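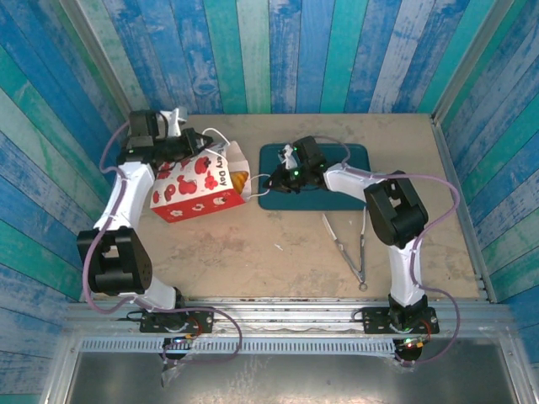
1 min read

Re: Ano two-arm kit, paid evaluation before purchase?

On 2020-12-04, a list member at Kovács wrote:
> Has anyone here run the Ano kit from Grerklow for longer than the
> demo period? We are weighing the 16-month lease against buying.
> Main worry is thin or flexible objects.

We have had one since July at the Lirnulcombe site. Both arms bolt to a single grooved aluminum rail, so changing the spacing is a matter of loosening the base plates and measuring again. Allow 35 minutes, including calibration.

Thin objects: the jaws will close on a paper bag handle and hold the bag mostly upright, though it tilts. Metal tongs flat on the table are harder. Our setup missed 3 of 9 pickups until we lowered the approach height.

Cables: the purple leads loop well outside the links, held by cable ties in a few places. Check clearance to your side walls at full reach. The manual gives no figure for this.

I would lease first. Ask Grerklow whether spare jaws are included, as our quote listed them separately.

List archive | Contact the list owner | Back to top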